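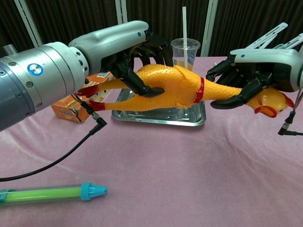

Household Help > Laundry > Fabric Care > Fleece and Knits

Fleece throws pilling and going stiff after washing

porchlight1929
Posted July 22, 2018

I have four polyester fleece throws, all the same kind, a Pimby brand that I bought last February. They were very soft when new. I have washed them maybe once every two weeks and now two of them are covered in little pills and feel stiff, almost crunchy in places. The other two are newer to the rotation and still feel fine.

What I do now: warm wash, normal cycle, regular liquid detergent, in with the towels because that is usually what is in the hamper. Dryer on medium with a dryer sheet. Our house is old and the water is hard. I don't have a softener and can't put one in right now.

What I want to know is whether the stiff ones can be brought back, and what I should change so the other two don't end up the same way. I would also like to know if the dryer sheet is helping or hurting. I have read both. I have a bottle of Kudell fabric softener under the sink that I haven't opened yet, so if that is the answer I can start tomorrow.

I don't want to hang them outside if I can avoid it. The line is in the side yard under a tree and there are a lot of birds.

lintroller_50

Take them out of the towel load. Towels are the main thing wrong with what you are doing. Terry cloth is rough and sheds, the fleece picks up all that cotton lint, and the rubbing is what raises the pills. Wash fleece with fleece, or with T-shirts and other smooth things. No jeans, no zippers.

Here is how I do mine, and I have some that are going on nine years old.

Shake it out first, outdoors. Turn it so the side you care about is folded in. If it only has one good side, fold it in half and put a few big safety pins along the edge. Cold water, gentle cycle, half the detergent you think you need. Run a second rinse. With hard water the second rinse is worth doing every time, since leftover detergent and minerals are most of the crunchy feeling.

Don't open the softener. Softener and dryer sheets both leave a coating. On fleece it feels nice for one or two washes, then it builds up and mats the fibers down. I would take the bottle back if you still have the receipt. A half cup of white vinegar in the rinse does a decent job. The smell goes away when the fabric is dry. Don't ever mix it with bleach.

For the dryer, use low or no heat. Polyester fleece hardly holds any water after the spin. In mine, 15 minutes on low is enough for one throw and I take it out while the edges are still a bit damp. Then I lay it over the top of a door or spread it on the table until it's finished.
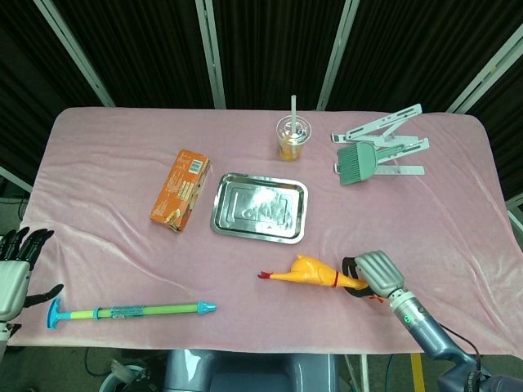
Don't worry about wrinkles while it's lying there. Fleece won't hold a crease the way cotton does, and a shake takes most of them out. If one bothers you, hang the throw in the bathroom during a shower. Please don't iron it. I put a flat shiny patch the shape of an iron on a green one and it is still there.

For the two that are already stiff, soak them in the tub in lukewarm water with a cup of vinegar for an hour, drain, rinse until the water runs clear, and then do the cold gentle wash with no detergent at all. You may need to do it twice. After it dries, brush it with a soft pet brush, the kind with the little plastic tips on the wires. Short strokes, all in one direction. You will get some of the softness back. It won't be like new.

Pills you can take off with an electric fabric shaver. I have the Skallano one and it's okay. The bin is tiny and has to be emptied constantly. Go light and keep the fabric flat under it, or it will grab a fold and make a hole.

zamora_flats

I just use a disposable razor. Works fine.

threadcount3691

Mostly agree with the long answer above, but two things.

Not all fleece is the same and some of it is going to pill whatever you do. Look at the label or the store listing for "anti-pill." If it doesn't say it, assume it isn't. The cheaper throws usually have one side that was finished and one that wasn't, and the unfinished side goes first. Rub a corner between your fingers for a minute. If you get fuzz balls already, that is the fabric and your washing machine didn't do it.

Also I wouldn't use vinegar in every single load. Some washer makers say not to because of the rubber seals. Check your manual. I do it once every couple of months and use plain water the rest of the time.

And be careful with a razor on fleece. It takes the pills off but it also cuts the good nap, and then that spot pills worse the next time. I did it on a sleeve and had to keep doing it.

porchlight1929

Thanks. I did the tub soak on one of the stiff ones and the water came out cloudy gray, so something was in there. It is softer now, still pilled. I'm going to do the second one this weekend and look for a shaver. The labels don't say anti-pill on any of the four.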